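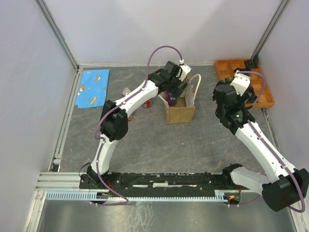 Llewellyn objected, on reading an early draft, that a bag is the wrong place to start, because no household task depends on it. We keep the task. Bagging and unbagging groceries calls for reaching past one item to grasp another inside soft walls, and the same skill is needed at a shop counter.

Figure 2. Two-arm cell, Stevby grocery task. The left gripper is at the mouth of the bag; cans stand beside it.

4.2 Results

The policy was trained on 700 demonstrations and run for 2566 trials. Cans standing on the open table were seldom missed. Most failures came inside the bag, where the wrist hides the target from the fixed camera. A trial was stopped after 10 failed grasps. We do not consider the chore solved at this level, and folding cloth remains harder still.

Comments (2)

Skudutance: Were the bag handles scored as obstacles? Section 3 doesn't say.

Flullora: Same question. Also, please report cycle time against a person doing the same job.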